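Mindiler Kitchen Pack for Arm Simulation
Countertop scenes, loose objects and ready-made tasks for a single arm with a gripper

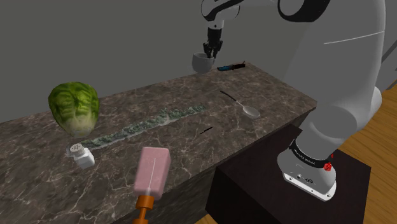 We built the Kitchen Pack for people who want to get an arm working on a counter this afternoon and worry about the real kitchen later. Open a scene, pick a task, press run. Everything on the counter is its own object with its own mass and friction, so you can swap a bowl for something taller, push a spoon toward the edge or bury the target in clutter and see how your policy copes.

Clutter is the part we love most! Kai-wen Kong did the layouts, and she has a real gift for the mess people leave behind after cooking – leafy vegetables next to cutlery, a salt shaker that won't stand straight, odd little things lying where the arm would like to go. You can place objects by hand or let the shuffler do it from a seed number, which means a colleague can pull up exactly the same counter you were swearing at.

What comes in the pack
61 kitchen objects, all with collision shapes
8 counter surfaces, stone patterns included
95 tasks, from a simple pick to moving one object past several others
4000 saved start layouts
Success checks for every task, in plain Python you can edit

Bowls deserve a word. A thin rim is hard on a simulated gripper, and in our first release the fingers would sometimes slide straight through it. Aled Nicholas rewrote the contact shapes for all the open containers in version 2, and grasping at the rim is so much better now. If you tried the pack before and gave up on the bowls, please give them another go.

Running it
The pack loads in the Hivwood simulator. Lighting, wall color and flooring can be changed from the scene menu or randomized on each reset. Camera positions are saved with the layout. Soft objects are treated as rigid for now; Sze-wing Lam is working on leaves that bend, and the early tests look great.

Licenses are per lab, with no limit on seats. Updates are free for as long as you hold one, and the next set of objects is due in December.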